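자주 묻는 질문: 시료 준비실 자동화와 업무 변경 사항

문서 담당: 오스티츠(Ostitz) 사업장 공정지원팀
최종 수정: 2024년 1월 23일
적용 대상: 시료 준비실, 용기 보관실, 출하 검사 라인 근무자

본 문서는 스켄델릭스(Skendelix) 양팔 로봇 셀 도입 이후 접수된 문의를 정리한 것이다. 설비 조작 절차는 작업표준서가 우선하며, 본 문서의 답변과 작업표준서가 다를 경우 작업표준서를 따른다. 근로조건 관련 사항은 인사팀 공지를 함께 확인할 것.

1. 적용 범위

로봇 셀이 맡는 작업은 무엇인가?
용기 파지, 이송, 정렬, 지정 위치 적치까지다. 내용물 계량, 배합, 라벨 내용 판독, 최종 합부 판정은 포함되지 않는다. 뚜껑 체결은 현재 시험 항목이며 정규 작업으로 등록되어 있지 않다.

기존 수작업 라인은 폐지되는가?
폐지하지 않는다. 수작업대 2개를 유지한다. 비정형 용기, 긴급 시료, 셀 정지 시의 물량은 수작업대에서 처리한다. 수작업대 배정표는 월 단위로 게시한다.

취급 가능한 용기의 조건은?
파지 폭과 중량이 등록 범위 안에 있어야 한다. 중량 상한은 내용물을 포함하여 600 g이다. 등록되지 않은 용기는 형상이 비슷하더라도 투입하지 않는다. 신규 용기 등록은 용기 보관실에서 신청하며, 실물 5개를 함께 제출한다.

투명 용기도 등록할 수 있는가?
가능하다. 다만 투명 용기는 벽면 윤곽 검출이 불안정한 경우가 있어 상단부 형상이나 색 표식을 기준으로 위치를 잡는 방식을 병행한다. 표식의 부착 위치와 색상은 용기별 등록 카드에 기재되어 있다. 임의로 떼거나 옮기면 해당 용기의 등록이 무효가 된다.

유리병과 플라스틱 용기를 같은 작업대에 올려도 되는가?
작업 프로그램에 두 종류가 모두 지정된 경우에만 허용한다. 파지력 설정은 용기별로 분리되어 있으며, 프로그램 선택이 잘못되면 얇은 플라스틱 벽이 변형될 수 있다. 유리병은 예정된 파지 순서에 해당하지 않더라도 팔의 이동 경로 밖에 두어야 한다.

2. 셀 구성과 작업 위치

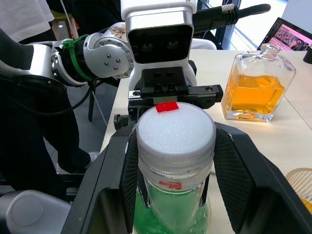 읽는 시간: 8분

오른쪽 그리퍼는 검은색 손가락 두 개로 용기 하단을 양쪽에서 감싼다. 손가락 안쪽의 짙은 회색 패드는 표면에 요철이 있는 소모품이다. 맞은편 흰색 헤드 유닛에는 카메라 렌즈 두 개가 나란히 배치되어 있다.

양팔의 역할은 고정되어 있는가?
고정되어 있지 않다. 프로그램에 따라 한쪽 팔만 사용할 수도 있고, 한 팔이 용기를 지지하는 동안 다른 팔이 후속 동작을 수행할 수도 있다. 정지해 있는 팔도 동작 대기 상태일 수 있으므로, 한쪽만 움직인다는 이유로 반대쪽에 접근해서는 안 된다.

패드는 누가 교체하는가?
설비 담당자가 교체한다. 작업자는 교대 시작 시 육안으로 마모와 이물 부착 여부만 확인하고 점검표에 기록한다. 세척용 알코올을 패드에 직접 분사하지 말 것. 접착면 들뜸이 4월 점검 대상 항목에 추가되었다.

노트북을 작업대 근처에 두어도 되는가?
작업 감시용으로 지정된 노트북은 셀 외곽 보조대에 둘 수 있다. 개인 노트북은 지정 단말을 대신할 수 없으며 셀 제어망에 연결할 수 없다.

셀 옆에 사람이 서 있어도 되는가?
자동 운전 중에는 바닥 경계선 밖에서만 관찰할 수 있다. 경계선 안쪽 진입은 교시 모드이거나 동력 차단이 확인된 상태에서만 허용한다. 교시 모드에서는 조작자 외에 비상정지 담당자를 한 명 지정한다.

3. 직무와 인원 배치

로봇 도입으로 인원이 줄어드는가?
이번 단계에서 정원 감축은 계획되어 있지 않다. 시료 준비실 인원 8명은 전원 소속이 유지된다. 반복 이송 작업에 배정되던 시간은 용기 등록, 예외 처리, 기록 검토로 전환된다. 다음 단계의 인원 계획은 확정되지 않았으며, 본 문서에서 답변할 수 없다.

새로 생긴 직무는 무엇인가?
셀 운영 담당과 예외 처리 담당이다. 셀 운영 담당은 프로그램 선택, 기동, 정지, 운전 기록을 맡는다. 예외 처리 담당은 파지 실패, 위치 이탈, 미등록 용기 투입 건을 확인하고 수작업대로 이관한다. 한 사람이 같은 교대에서 두 직무를 겸할 수 없다.

직무 변경에 동의하지 않으면 어떻게 되는가?
수작업대 배정을 신청할 수 있다. 신청이 수작업대 정원을 초과하면 순환 배정한다. 순환 주기는 부서 협의로 정하며, 협의 결과는 배정표와 함께 게시한다.

급여 등급이 바뀌는가?
기본 등급은 변경되지 않는다. 셀 운영 담당은 자격 확인 후 직무수당 대상이 된다. 교육 이수만으로는 수당이 지급되지 않고, 실제 배정일을 기준으로 산정한다.

운전 기록이 개인 평가에 쓰이는가?
로그에는 프로그램명, 기동 및 정지 시각, 오류 코드, 담당자 계정이 남는다. 이 자료는 설비 개선과 사고 조사에 사용한다. 개인별 처리량 비교에는 사용하지 않는다. 평가 목적으로 열람을 요청받은 경우 공정지원팀에 통보할 것.

작업 속도는 사람 기준으로 올라가는가?
셀의 사이클 시간은 수작업대 목표치에 반영하지 않는다. 두 공정은 취급 용기와 예외 비율이 달라 직접 비교하지 않는다. 교대 중 셀이 멈춰도 수작업대의 시간당 목표는 상향되지 않으며, 미처리 물량은 다음 교대로 이월한다.

4. 교육과 자격

필수 교육 과정은 무엇인가?
셀 주변에서 일하는 인원은 모두 기본 안전 과정을 이수한다. 셀 운영 담당은 조작 과정을, 예외 처리 담당은 복구 과정을 추가로 이수한다. 조작 과정의 교육 기간은 5일이며 근무시간으로 인정한다.

강사는 누구인가?
조작 과정은 공급사 릴리(Rilley) 소속 Chin-lung Hsu가 맡고, 복구 과정은 사업장 설비팀의 Xolani Mathebula가 맡는다. 강의는 영어로 진행되며 한국어 교재를 배포한다. 교재와 구두 설명이 다를 경우 강의 중에 바로 확인을 요청할 것.

프로그램을 직접 수정할 수 있는가?
셀 운영 담당은 등록된 프로그램의 선택과 위치 보정값 입력까지만 가능하다. 파지력, 속도, 경로 변경은 설비팀 승인이 필요하다. 보정값을 입력한 뒤에는 저속 모드로 한 차례 이상 확인 운전을 실시한다.

자격이 만료되면?
만료일 다음 교대부터 셀 배정이 중지된다. 재교육 신청은 만료 전에도 가능하다.

5. 이상 발생 시

용기가 그리퍼에 물린 채 멈췄다. 손으로 빼도 되는가?
안 된다. 공압 또는 전동 방식과 관계없이 잔류 파지력이 있을 수 있다. 비상정지 상태를 유지하고 예외 처리 담당을 호출한다. 복구 절차는 R-2 카드를 따른다. 용기를 먼저 받친 후 손가락을 여는 순서이며, 순서를 바꾸지 않는다.

내용물이 쏟아졌을 때는?
동력을 차단하고 해당 물질의 취급 지침에 따라 처리한다. 액체가 케이블 피복이나 관절부에 닿았다면 외관이 깨끗하더라도 재기동하지 않는다. 설비팀 점검 서명 후 운전을 재개한다.

용기 인식 오류가 반복된다.
조명 상태, 렌즈 오염, 표식 부착 상태를 차례로 확인한다. 창 쪽에서 들어오는 빛이 원인일 수 있으므로 발생 시각을 반드시 기록한다. 같은 오류가 한 교대에 5회 발생하면 셀을 정지하고 수작업대로 전환한다.

정지 버튼을 잘못 눌렀다. 불이익이 있는가?
없다. 정지 사유란에 '오조작'으로 기록하고 정상 복귀 절차를 수행한다. 정지 횟수는 개인별로 집계하지 않는다.

6. 문의와 의견 제출

추가 문의는 어디로 하는가?
설비 관련 문의는 설비팀 창구, 용기 등록은 용기 보관실, 근로조건은 인사팀으로 접수한다. 셰(Hsieh) 동 근무자는 동 사무실의 서면 양식도 사용할 수 있다. 교대 인수인계 시 구두로 전달한 내용은 정식 접수로 처리되지 않는다.

답변 기한은?
접수 후 근무일 기준 5일 이내에 회신한다. 안전 관련 사항은 접수 당일 검토하며, 필요한 경우 검토가 끝날 때까지 셀 운전을 중지한다.

익명 제출이 가능한가?
서면 양식에 한해 가능하다. 익명 건의 답변은 개별 회신 없이 본 페이지의 해당 항목에 반영한다.

관련 문서: 양팔 로봇 셀 작업표준서 / 용기 등록 카드 작성 요령 / 복구 카드 R-1, R-2 / 시료 준비실 배정표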